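¿Por qué las cosas pequeñas siempre se pierden?

¡Hola otra vez! Hoy vengo con un tema que me persigue desde que tenía 8 años: las cosas diminutas. Botones, cuentas, tornillitos, gomas de borrar con forma de fresa... Yo las guardaba todas juntas en una lata de galletas y, cuando quería hacer una pulsera, tenía que volcarla entera en la alfombra (y luego mi gata se tumbaba encima, claro).

¿Te suena? Pues vamos a ver por qué pasa y qué inventó la gente para arreglarlo.

El montón revuelto

Prueba una cosa. Mete en un bote arroz, garbanzos y macarrones sin cocer. Ciérralo y agítalo. ¿Qué ves? Los granos de arroz se han colado por los huecos y se han ido hacia el fondo, y los macarrones se han quedado más bien arriba. Cuando agitas un montón de cosas de distintos tamaños, las pequeñas encuentran agujeritos por los que bajar y las grandes no caben. ¡Por eso la cuenta que buscas está siempre debajo de todo!

Además, tus ojos se cansan. Buscar un botón azul entre botones de todos los colores es mucho más lento que mirar en un sitio donde solo hay botones azules.

La idea de las paredes

La solución es muy, muy vieja: poner paredes. Fíjate en un cartón de huevos, en el cajón de los cubiertos o en un panal de abejas. Todos hacen lo mismo, parten un espacio grande en espacios chiquititos. Así cada cosa tiene su habitación y no se mezcla con la vecina.

Cuando las paredes van a lo largo y también a lo ancho, se cruzan y forman una cuadrícula, igual que la de tu cuaderno de mates. Si pones 2 paredes a lo largo y 2 a lo ancho, ¿cuántos huecos salen? Dibújalo antes de seguir leyendo, que te espero.

¿Ya? ¡Salen nueve! Con solo cuatro paredes. A mí esto me parece casi un truco de magia.

¿Y por qué transparente?

Los cajones de madera son preciosos, pero hay que abrirlos para saber qué llevan dentro. Con el plástico transparente la luz pasa y ves tus tesoros sin tocar nada. Si el plástico tiene un poco de color, como el gris ahumado, ocurre algo curioso: una pared sola se ve clarita, pero si miras a través de varias a la vez, el color se oscurece. Cada capa se queda con un poquito de luz. Puedes probarlo con papel celofán: pon una hoja delante de la ventana, luego dos, luego tres. 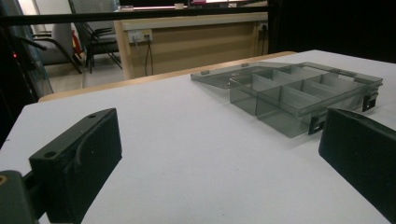
Una caja organizadora abierta, con la tapa tumbada sobre la mesa. ¡Mira cómo se oscurece el gris donde se juntan varias capas!

La tapa va unida con bisagra, como una puerta, y eso me encanta porque soy de las que pierden todas las tapas. Los dos cierres negros del borde también tienen su gracia: un cierre de este tipo sirve para sujetar la tapa cuando llevas la caja en la mochila.

Te toca a ti

Busca una caja de zapatos y corta tiras de cartón de la misma altura. Hazles una ranura hasta la mitad y encájalas unas con otras (pide ayuda con las tijeras si el cartón es gordo). Yo hice la mía con 7 tiras y me quedó un poco torcida, pero ahí sigue, llena de botones. Los de los abrigos van en el hueco de la esquina.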